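The long way round to a smaller house

When Paula Tudose's mother died, the house in Hodstead was full to the rafters. There were four bedrooms, a loft, a cellar that flooded every November, and a garage that had not held a car in living memory. Paula, her brother-in-law Emilian Buzatu and an aunt, Tincuța Neagu, had 13 weeks before the sale went through.

They hired a skip. It was the first mistake, Emilian says. "You put a skip on the drive and everybody starts throwing. By teatime we'd thrown out the box with the deeds in it. I had to climb in after them."

Clearing a family home is one of the commonest jobs in middle age and one of the least talked about. Most people do it once or twice, in a hurry, with little idea of how long it takes. The removal firm that serves Hodstead, Movance, moved 802 households in its last full year. Lăcrămioara Hodoroagă, who runs its bookings desk, reckons she can tell from the first phone call which of them will be ready on the day.

"The ones who ring and say they've got a few bits left, they're the ones with a full loft," she says. "People stop seeing the loft. They've measured the sofa to the inch and they've forgotten there's a whole floor above their heads."

Her firm sends out a sheet with every booking, and she would like more people to read it. It asks them to begin with the rooms they use least and to finish with the kitchen. It asks them to label boxes on the side, where the writing can be read in a stack. Most people label the lid.

There is also the matter of who decides. In Paula's case three people had a say, and they wanted different things. Paula lives in a flat and had no room for furniture. Emilian wanted the tools. Tincuța, who is 90 and had known the house since before there was a bathroom in it, wanted nothing to leave the family at all.

"She'd sit in the hall in her coat," Paula says. "Every time one of us went past with a bag she'd ask what was in it. I was cross about it for the first week. Then I started telling her properly, and she'd say, oh, that came from so-and-so, and half the time it was something I'd never known."

After that they changed the way they worked. Paula gave up on sorting by room. She brought things down to the hall in batches, and Tincuța said what they were, and Emilian wrote it on a luggage label and tied it on. It was slow. A drawer of cutlery took most of an afternoon, with a long stop over a cake slice that two sides of the family had been claiming from each other for years. But the pile for keeping got smaller. Once a thing had its story written down, Tincuța was often content to see it go.

Cosimo Bellini has watched a good many families get to that point. He spent most of his working life as an auctioneer and now does house clearances from a unit on the edge of town. Much of his day goes on telling people that what they have is worth less than they think.

"Brown furniture, dinner services, pianos," he says. "I can't sell a piano. I can't give you a piano. People have paid for it to be tuned twice a year since the children were small and they look at me as if I've insulted them."

He does not buy on the first visit. He walks through, drinks a cup of tea if there is one, and leaves a card. In his experience the families who sell everything on the first day are on the phone by the end of the month trying to get something back, and it is nearly always something small. A bread knife, or the tin the buttons were kept in. One man wanted the hook from behind the back door.

Papers are harder than furniture. Paula found bank statements going back to a branch that had closed before she was born, and in among them her parents' letters to each other, which she has not yet read. Cosimo's advice is to take all paper out of the house unsorted and go through it later, at a table, with the heating on. He has seen people stand in a cold spare room reading one letter after another while the van waited outside with its engine running.

Photographs come into the same class. The Tudose albums went to Emilian, loose prints and all. He has been scanning them in the evenings and sending them round the family, asking for names. So far he has two firm answers and a long argument about a dog.

What goes to the new place is its own question. Movance's drivers have a saying that nobody ever rang to complain of having too few boxes. Lăcrămioara would rather people unpacked in an order they had thought about: beds, then the kettle, then the things that make a room look lived in. A lamp will do it, or a plant on the table.

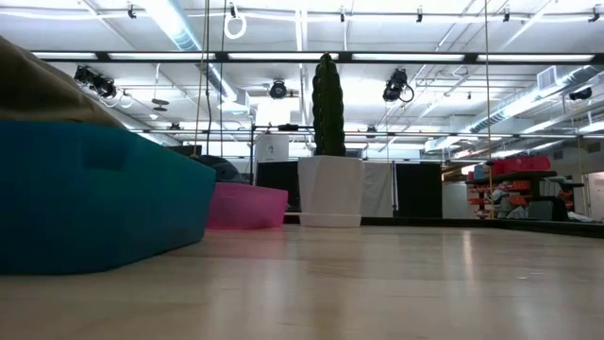 Among the storage bins, a cactus in a white planter.

Plants cause more trouble on moving day than almost anything else of their size. Many firms will not insure them. They dry out in a hot van and they snap in a cold one, and they are usually left until last, when there is no flat space to stand them on. Movance will carry them at the owner's risk if they are boxed upright with paper packed round the pot. Most customers end up taking them in the car, wedged in the footwell.

Paula took her mother's geraniums that way, in two trips. She lost one of them over the winter. The others are on the shared landing outside her flat, where the neighbours water them as well, and she has had to put up a note asking them to stop.

There were things none of the three wanted and none of them could throw out. In the end these filled 8 boxes, which went into a rented store on Vasiliu Road. Cosimo disapproves of storage. He says that people pay for years to keep things they would not cross the street to look at, and that the bill passes down to the children along with the key. Paula has heard him say so and does not argue. She has told herself she will go through the boxes in the spring, one each visit, and hand back the unit when they are done.

The garage was the last part of the house to be emptied. Under the tools, Emilian came across an old Wester workbench that his father-in-law had bolted to the floor. Three of the bolts came out. The fourth had rusted solid, and after an evening on his knees with a hacksaw he went next door to borrow a better one. The buyers, who had come by to measure up for curtains, asked whether the bench might stay where it was.

It stayed. The keys were handed over on 05/04/2019, at the agent's office, and the whole business took less time than parking the car. Tincuța had asked to be driven past the house one more time on the way home, so Paula went round by the church and slowed down at the gate. The new people had already taken the hall curtains down. Her aunt looked for a while, said the step wanted sweeping, and asked what they were having for their dinner.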